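Last updated: April

Wk 9 handout: wrist pose from markers, segmenting, and what goes in your project log

Picking up where we stopped. We had the pinhole model on the board and had just got to the corner equation when time ran out. Redo it yourself before lab, it's a short derivation and it comes up again.

Recap in one go:
known square, side length s, four corners in the marker's own coordinates (z = 0 for all four). Four corners in pixels from the detector. Camera matrix K from your calibration. Want R and t so that the four corners land where the detector says they land. Planar case so you can go through the homography first, pull out the first two columns of R, cross product for the third, then clean up R so it's really a rotation (SVD, set the singular values to 1, check the determinant is +1 and not -1). Then refine by minimizing the reprojection error. Don't skip the refine step. The homography answer by itself is jumpy and your wrist will look like it's shivering.

Units. s in meters. People had s in millimeters and K in pixels and then t came out in millimeters and got pasted next to robot poses in meters. The replay tool doesn't check. Arm goes to the joint limit and sits there.

The flip problem

One small square seen nearly face on has two poses that fit almost equally well. Tilted a bit toward you, tilted a bit away. With noise in the corners the solver picks one on this frame and the other on the next. In the plots it shows as the wrist angle jumping back and forth between two bands with hardly anything in between. If your plot looks like that it is NOT the person's wrist.

What we do about it:
- markers on a cube, so that most of the time more than one face is showing and you solve with all the visible corners together. Corners on different planes, ambiguity mostly goes away
- if only one face is visible, keep both solutions and take the one closer to the previous frame
- if there is no previous frame (start of a clip, or after a gap) don't guess, mark the frame as unresolved and go on

For the cube solve you need the cube file: where each face's corners are in cube coordinates. The one in the shared folder has faces numbered in the order they were printed, not the order they were glued. Read the note inside the file. Several reports last time had the cube inside out and got nice low errors anyway from single faces, then garbage as soon as two faces were in view.

Reprojection error: report the median and the worst frame per clip. Mean hides things.

From cube to wrist to gripper

Chain of transforms, write it out in full every time:

T_world_gripper = T_world_cam * T_cam_cube * T_cube_wrist * T_wrist_gripper

T_world_cam: head camera moves, so this changes each frame. For the lab set you're given it. For your own project you aren't, see below.
T_cam_cube: what you just solved for.
T_cube_wrist: constant as long as the strap doesn't slip. Left and right are different, dont reuse one for the other.
T_wrist_gripper: a choice, not a measurment. You decide where the gripper center would be if the hand were a gripper. For a power grasp around a handle we put it in the middle of the palm. For a pinch, between thumb tip and finger tip. Write down which one you used. If you change it half way through the data you have to redo the earlier part.

Strap slip. Check at the start and end of every session by holding both hands in the reference pose. If the reference pose differs by more than the limit on the lab sheet, throw out the session. Yes the whole session. You can't tell when it slipped.

Order of multiplication: if your gripper track is a nice smooth curve in totally the wrong part of the room, you have one of these inverted. Try the camera one first.

Time

Camera has its own clock, chest recorder has its own clock. They drift. We line them up with the clap at the start and the clap at the end and stretch linearly in between. Good enough for clips of the length we use. Do not line up with only the start clap.

The readout on the recorder display counts from when you pressed record, it is not time of day. Log time of day by hand (14:10, like that, no am/pm).

If you forgot the end clap: use any sharp contact you can see and hear, object hitting the table is fine. Say so in the log.

Segmenting

The unit is the subtask. A subtask starts when the hand starts moving toward the thing and ends when the hand state changes (grasp, release, contact made, contact lost). Sounds clear, isn't. The lab set is 1543 clips and when the two sections labelled the same batch last year the grasp boundaries agreed well and the "approach" boundaries did not agree at all. So for approach we now use a rule: first frame where wrist speed toward the object goes over the threshold and stays over it until contact. Let the script do it. Then fix by hand only if it's obviously off, and mark that you fixed it.

Labels to use, no others:
reach / grasp / lift / carry / align / contact / sweep / tilt / release / retreat / idle

"Tilt" is for containers and scoops where the angle is the point of the motion. If the thing just happens to be at an angle while it's carried, that's carry.
"Idle" is both hands doing nothing task related. Scratching your nose is idle.

Two hands = two label tracks. Don't merge them. Bimanual tasks look messy on one track and people then invent labels like "hold-and-push". Keep them apart and look at the overlap afterward.

Clegg's question from the last session (Neville Clegg, he takes the Panwood section): what if one hand is only steadying? Answer: label it contact, for as long as it's touching. There is a "support" flag in Totemetti, tick that too. The flag matters for the planner exercise in wk 10, where a supporting hand can be replaced with a fixture and a working hand can't.

Totemetti stuff, quick
- save before switching tracks, it will lose the open label otherwise
- export as csv, the other format drops the flags
- version on the lab machines is the one we grade with. If your laptop gives different frame numbers, use the lab machine
- undo goes back one step only

Worked case: the dustpan clips

Crumb clearing at the round table. Good practice set, small tool, both hands on it, dark table so the grippable edge stands out, and one hand passes under the tool. 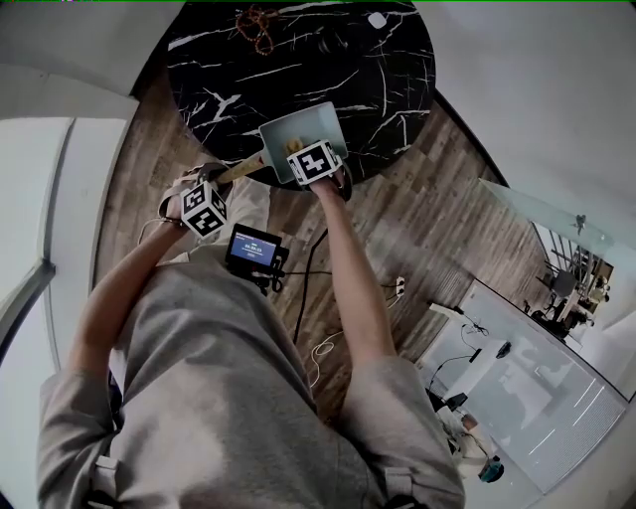
Tretudberg Robotics Lab, Manipulation Project Course

Left hand on the wooden handle, right hand supporting the front of the pan near the rim, pan tilted over the table edge. So at this instant: left = tilt, right = contact + support flag. Not carry. If you wrote carry for the left you need the frames either side to argue it, and you need to write the argument down.

Marker side of it. Right hand cube is directly under the pan, top face showing with its bold symbol. Top face is what you'd use. Is it one face or more? Go and check in the full size frame, don't assume, and if one face then see the flip rule above. Left is more comfortable, patterns facing up and sideways, do the joint solve there.

The translucent pan: detector can sometimes pick up a pattern through thin plastic and then the corners are bent. Any detection whose corners fall inside the pan outline, reject. You'll need a rough pan mask, a polygon by hand is OK.

What's in the pan: small yellowish thing, can't say what. Label it "debris" and leave it. We had "cornflake", "cheese", "corn" in three different hand-ins and the matching script treats them as three objects.

Beads on the table, reddish brown, near the far edge. Clutter. They go in the clutter list, not in the object list, unless someone touches them. Same for the small white square thing on the table.

Chest recorder display is in view too, white digits on blue. Handy for a sanity check on your time alignment: read it if you can, compare with your stretched time, should match to the second. If the digits are unclear in your frame, skip it and use another frame, dont write down a guess.

Now gripper equivalent. Handle grasp on the left is easy, diagonal handle, parallel jaw across it. Fuchs gripper in the lab opens wide enough. The right hand is where groups differ. Options: (a) second arm supports the rim, (b) drop the right hand and let the left arm take the load at the handle. For (b) work out the torque about the grasp point: pan weight times the distance from the grip to the pan's center of mass, horizontal part only. Compare with the friction torque the jaws can hold. Lab sheet has the pad friction value. Do the number before you choose. "It looked light" is not an answer I can grade.

Exercise, hand in with your log
1. Segment your assigned dustpan clip, both tracks.
2. Plot left wrist pitch against time, tilt segments shaded. Mark unresolved frames, don't interpolate over them in the plot.
3. Same for right. Expect holes.
4. Torque calc as above, half a page max.
5. One paragraph: which arm would you leave out and what breaks.

For your own project

T_world_cam is on you. Easiest is fixed markers on the table or wall, so the camera can always see at least one. Put them where your arms won't cover them. Watch the cable when you bend over the table, and tape the slack down before you start recording.

Shiny floors and glass give reflections, detector finds markers in them sometimes, mirrored ones fail the id check but not always. Look at the detections as an overlay before you process the whole set. Please.

Log must have: who wore the rig, time of day, cube file version, gripper center choice, reference pose check start and end, claps yes/no, anything that slipped or fell off.

Log per session, not per day.

Next time: from labelled segments to a task plan, preconditions, and why "release" needs a place to release to. Read the planner notes up to the fixture part. Bring the csv, I wont have time to fix exports in class.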